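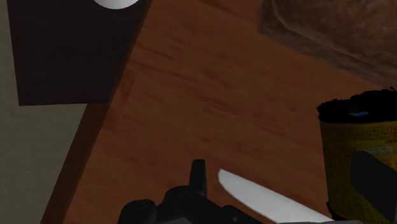 Every few months somebody sends me a clip and says kitchen robots are basically here. So I went and read the Vandeck numbers. 877 simulated runs of table chores, 516 counted as a success.

Simulated. The table is rendered, the knife is rendered, the can is rendered. Nothing in there has ever been sticky.

And that's the easy version! A real table has mail on it, and a kid's elbow.

Flurnell says their arm will be clearing dinner tables by December. Which December, they don't say.

I worked the packing line at Jarnbridge for 2 years. They brought in an arm to load trays. It was fine until the supplier changed the trays, then it was us again for the rest of the summer.

Someone replied that Nechyporuk did 290 runs on a real counter. Good, I'd like to see those. All of them, please – with the clock showing and no speedup.

Would I let one near a knife in my kitchen? Not with me standing there.

Anyway it's 9 pm and the dishes are still in the sink. Going to do them by hand like it's 1950.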